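Courses > Household Textiles > Week 12 handout
3 min read

Fabric care, or why your sheets hate you. Thread count is mostly marketing; fiber and weave decide how a sheet wears.

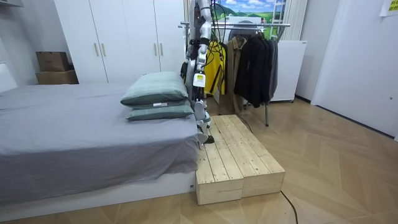
Fig. 1. Gray sheet, two pillows.

Polyester dries fast and remembers every smell it ever met. Skip the softener -- it coats the fiber.

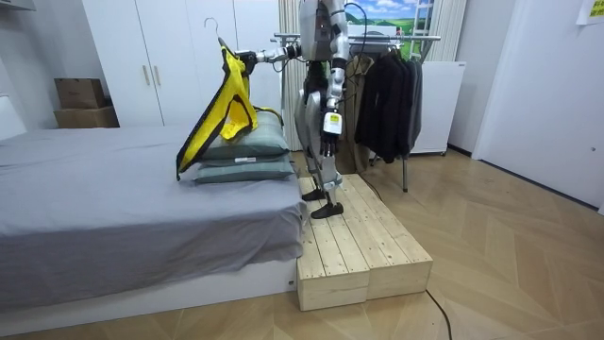

Fig. 2. Yellow garment with black trim, on a hanger.

Knits stretch under their own weight. 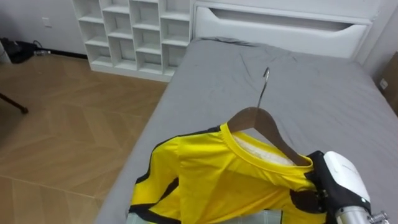 Fig. 3. Jersey, ribbed collar.

Cotton shrinks most in its first hot wash.

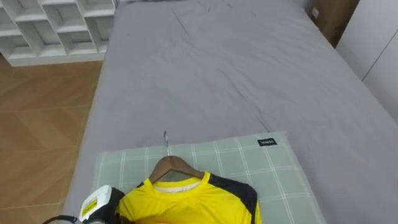
Does linen need ironing?
Only if you have guests you dislike disappointing.

Contact: Hafiz Oei | Back to top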